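4.2 ボウルの重なりと天板の余白

本節では、前節で述べた収納場所の分類を受けて、調理台の上に「出したままになっているもの」に目を向ける。棚や引き出しの中身は、住まい手に尋ねれば比較的すらすらと説明してもらえる。ところが天板の上のものとなると、どうしてそこにあるのかを言葉にするのが急に難しくなる。筆者らにとって、この難しさこそが調査中もっとも心躍る部分であった。

調査の対象は、集合住宅および小規模な戸建ての台所5か所である。それぞれの台所を、便宜上、建物の呼称をとってイルケル、コラウ、ジャン、ホティーンと呼び、コラウのみ隣り合う2住戸を含む。記録した配置は計292件で、このうち調理の前後に天板上で観察されたものが159件であった。ここでいう「配置」とは、二つ以上の器物が接しているか、手を伸ばせば同時に届く範囲に置かれている状態を指す。単独で置かれた器物は本節の集計に含めていない。

最初に取り上げたいのは、ステンレスのボウルである。ボウルは不思議な道具で、洗う、和える、冷ます、受ける、覆うといった仕事を、形を変えずに引き受ける。鍋には火が、まな板には刃物がつきまとうが、ボウルには決まった相手がいない。そのため住まい手の語りの中でも、ボウルは「とりあえず」という副詞とともに現れることがたいへん多かった。とりあえず入れておく、とりあえず重ねておく、とりあえずそこに置く。この「とりあえず」を一つひとつほどいていく作業は、地味ではあるが本当に面白い。

ボウルの置き方は、先行する予備調査の段階で三つの型に分けた。第一は、大小あるいは同寸のものを入れ子にして天板に据える「重ね置き」、第二は、一つだけ離して手元に置く「離し置き」、第三は、伏せて置く「伏せ置き」である。当初、筆者らは重ね置きを片付けの途中の姿、離し置きを作業の姿とみなしていた。しかし記録が増えるにつれ、この二つが同じ天板の上に同居する例が目につくようになった。図7はその組み合わせをよく示している。入れ子になった二つのボウルが天板の中央付近にあり、もう一つは手前で、コンロの縁に一部かかるようにして置かれている。
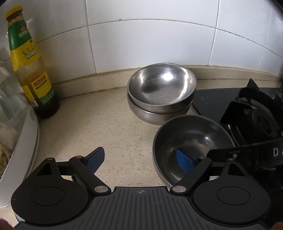

図7 重ね置きと離し置きの同居
写真:琴秀彬(Su-bin Geum)

図7で注目したいのは、三つのボウルがひとまとめにされていない点である。数だけを考えれば、三つを重ねてしまうほうが天板は広く使える。それでも一つが離れている。同様の並びについて聞き取りを行うと、住まい手は離れた一つを「次のやつ」「今のやつ」と呼び、重なったほうを「まだのやつ」「控え」と呼んだ。もちろん、図7の一つ一つのボウルがそのどちらであるかを写真だけから決めることはできない。本節で言えるのは、重なりと離れという形の差が、少なくとも語りの中では時間の差として扱われているということである。天板が小さな時刻表のように読まれているのだと気づいたとき、共同で記録を見返していた筆者らは思わず声を上げた。

入れ子の内側についても触れておきたい。重ねられたボウルのうち、目に入るのは上の一つの内面であり、下のものは外側の曲面が帯のように見えるだけである。図7でも、上のボウルの内側は明るく光を返し、下のボウルはややくすんだ面をのぞかせている。住まい手がボウルを選ぶとき、下から引き抜くことはまずないと語られた。上から取り、上に戻す。そうすると同じ一つばかりが働き、下の一つは長く休むことになる。ジャンの台所では、住まい手がこの偏りを気にかけていて、ときどき上下を入れ替えるのだと教えてくれた。器に順番を回してやるというこの感覚は、衣類や寝具の扱いを論じた従来の家事研究でも知られているが、ボウルで耳にするとは予想していなかった。

次に、ボウルの載る面そのものを考える。台所の天板は一枚の平面として図面に描かれるけれども、使う人にとっては一様ではない。奥の壁際には奥の壁際の、コンロの脇にはコンロの脇の性格がある。図7の天板は斑点のあるベージュの石で、奥に向かって曲面を描きながら立ち上がり、白いタイルの壁に接している。この立ち上がりの形は、器物の置き方に思いのほか大きく関わる。直角の入隅であれば、瓶や缶をぴたりと寄せることができる。立ち上がりが丸みを帯びていると、底の平らなものは奥まで押し込んだときに傾くので、壁との間に少しだけ隙間が残る。住まい手の多くはこの隙間を意識しておらず、筆者が物差しをあてると、自分の台所にそんな余りがあったのかと面白がってくれた。

継ぎ目の汚れもまた、天板の使われ方を語る資料になる。図7では、立ち上がりと天板の境に沿って暗い筋が走り、タイルの下段にも薄い水の跡が認められる。筆者らはこうした跡を、掃除の行き届かなさの指標としてではなく、布巾の届く範囲と届かない範囲の境界線として記録した。布巾は広い面を大きく往復するのが得意で、細い線をなぞるのは不得手である。手前から拭いていけば、奥の線は最後になり、そこに瓶が並んでいればなおさら後回しになる。イルケルの住まい手は、拭くときに瓶をどかさず、瓶のまわりをぐるりと回って拭くと話した。その手つきを実演してもらうと、瓶を中心にした円が天板の上に描かれ、円と円の間だけがよく磨かれていることがわかった。

その瓶についても述べておく。天板の左側には、黄色い蓋の背の高いガラス瓶があり、淡い金色の液体が入っている。中身の種別はこの写真からは定めず、本稿の分類では「背の高い液体容器」とのみ記した。背の高い液体容器は、天板上の配置のなかで目印としてよく働く。ボウルは低く、口が広く、どの向きから見てもほとんど同じ顔をしている。対して瓶は縦に立ち、蓋の色が遠くからでも見える。聞き取りのなかで場所を説明してもらうと、「瓶のこっち」「瓶より向こう」という言い方が繰り返し現れた。住まい手は天板の端から何センチという測り方をせず、背の高いものを柱に見立てて、そのまわりに場所を割り振っているのである。

この柱と余白の関係は、台所ごとに驚くほど表情が違った。コラウの2住戸は間取りも天板の寸法も同じで、違うのは使う人だけという、調査者にとって願ってもない条件がそろっていた。一方の住戸では、瓶が壁際に一列に並び、手前が広く空いていた。もう一方では瓶がコンロの両脇に分かれ、ボウルはその間を行き来していた。前者の住まい手は手前の空きを「机」と呼び、後者は瓶の間を「通り道」と呼んだ。同じ寸法の石の面が、片方では机になり、片方では道になる。図面をいくら眺めても出てこない違いであり、訪ねて話を聞くことの喜びはこういうところにある。

離し置きの位置に話を戻すと、天板とコンロの境目にかかるボウルは、筆者らの記録のなかで独立した一項目を立てるだけの価値があると考えている。境目は、置き場所としては不安定に見える。天板とコンロの縁には段差があることが多く、底が完全には落ち着かない。にもかかわらず、境目にかかる例は複数の台所で見られた。理由を尋ねると、答えは二つの傾向に分かれた。一つは、火のそばへ運ぶ距離を縮めたいという説明で、もう一つは、天板の中央を空けておきたいという説明である。どちらも納得のいくもので、しかも同じ人が日によって違う説明をすることさえあった。

なお、境目の置き方を危険なものとして一括して退けるのは早計であろう。ステンレスのボウルは軽く、底面の小さいものは段差の影響を受けやすいが、口の広いものほど片手で縁をつかみやすく、住まい手はすぐに引き寄せることができる。ホティーンの住まい手は、火をつけるときには必ず手前へ引くと述べ、その動作をつまみに手を伸ばす動作と一続きのものとして見せてくれた。右手がつまみへ向かうとき、左手はすでにボウルの縁にかかっている。あまりになめらかなので、最初に見たときは引いたことに気づかなかったほどである。こうした一続きの動作は、静止した写真には現れにくい。配置の記録と動作の観察を組み合わせる必要があるのは、このためである。

写真による記録の限界について、もう一点補足する。ある瞬間の配置は、直前の行為の結果であると同時に、次の行為の準備でもありうる。図7の三つのボウルも、これから使われるところなのか、使い終えたところなのかは、写真の内側からは判断できない。手前のボウルの内側にはかすかな水滴の跡のようなものが見えるが、それをもって直前に洗われたと述べることは控える。筆者らは写真に時刻と住まい手の短い発話を添え、写真だけを根拠とした前後関係の推定は集計から外した。この手続きによって型の判定を保留した例もあるが、保留の例を住まい手と一緒に見直す時間は、むしろ新しい語りを引き出すよい機会になった。

7月に行った再訪では、前回の写真を印刷して天板の横に置き、現在の配置と見比べてもらった。住まい手が真っ先に指さしたのは、器物そのものよりも、器物の間の空きであった。「前はここが空いていた」「ここはいつも空けている」といった発話が続き、器物の名前が出るのはその後である。天板の余白は、使われずに残った面積として扱われがちだが、住まい手にとっては名前のつく寸前の場所であり、机にも通り道にもなる。159件の配置を余白の側から読み直す試みはまだ始めたばかりで、寸法の取り方にも改良の余地が多い。次節では、余白の幅をボウルの口径と対応させて測る方法を示し、重ね置きが崩れて離し置きへ移るときに、どの余白が先に埋まるのかを台所ごとに比較する。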